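Osamau House Residents' Club
Minutes of the Monthly Meeting
20 Mar 2025, in the lounge

Present: Katalin Major (chair), Ewurabena Nyarko, Abdul-Rahman Agyeman, Adwoa Dogbe, and Gifty Issahaku, who took these notes and begs your patience with the length of them.
Apologies: the Arnik Street household, who are away until the weekend.

1. Minutes of the last meeting
Read and accepted, with one correction. Adwoa wished it known that she had offered to lend her steam iron for the sale, and had not offered to do all the ironing. The secretary is sorry for the mix-up and has fixed the master copy.

2. Money
Katalin went through the cash book. We started the month with $168 and spent $29 on hangers, safety pins and a roll of sticky labels, which leaves us $139 in the tin. Abdul-Rahman asked whether the label money might have come out of the holiday fund, and there was a good-natured back and forth on the subject that went on a while. It was left as it stands. Everyone agreed that the tin should live at Katalin's from now on, as it has been to three different apartments since Christmas and the lid is beginning to suffer.

3. Spring clothing swap
This took up most of the evening, and happily so. Ewurabena reported that clothes have been coming in steadily and that people have been very generous – she particularly wanted to thank the families on the upper floors, who carried theirs down on a day when the elevator was resting. She expects up to 100 pieces by the time we open the doors. Children's things are still short, so please do have a look in the bottom of your closets, and ask the grandparents too.

We talked over whether to charge. Adwoa felt that a plain swap, one piece in and one piece out, is friendlier and saves a lot of fuss with change. Abdul-Rahman pointed out that some neighbors may have nothing to bring and should still be able to go home with a warm coat. It was agreed that everybody is welcome to take what they need, and that a bowl will be put out for anyone who would like to leave a dollar or two.

Sorting will be done at the folding table and hanging at the metal rack, the same as last time. T-shirts and tops go on the rack so people can read the fronts, and anything knitted gets folded so the shoulders don't stretch. Ewurabena asked that we all check pockets before hanging. Last year a bus pass, a set of keys and a very old peppermint went home with the wrong people, and the keys took a week to come back.

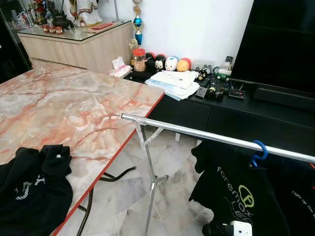

Page 2

Adwoa is fond of the black tees and thinks they will go quickly with the teenagers, the Foremax one especially. Gifty asked that the plush toys along the top of the TV console be left where they are on the day, Mickey included, as they belong to the lounge and are not up for swapping. Two small visitors were heartbroken over this in July and we would all like to be spared a repeat.

The doors will open at 10 in the morning. Katalin will bring the long mirror from her hallway if Abdul-Rahman will help her with the stairs, and he kindly said he would.

4. Leftovers
Whatever has not found a home by closing time will go to the Tarnico thrift room, who have told Ewurabena they will take clean adult clothes but no shoes. Abdul-Rahman will drive.

5. Other business
Adwoa raised the matter of the kettle, again. Katalin has a spare one at home and will bring it to the next meeting – thank you, Katalin. Gifty passed around lemon cake and the recipe was asked for, so copies will be left in the mail area.

To do
Ewurabena: more labels for sizes, and a word with the thrift room about a drop-off time
Adwoa: steam iron and extension cord
Abdul-Rahman: mirror, car
Katalin: bowl, kettle, tin
Gifty: notice for the front door, cake recipe

Next meeting at the usual hour, in the lounge. Please bring your own mug.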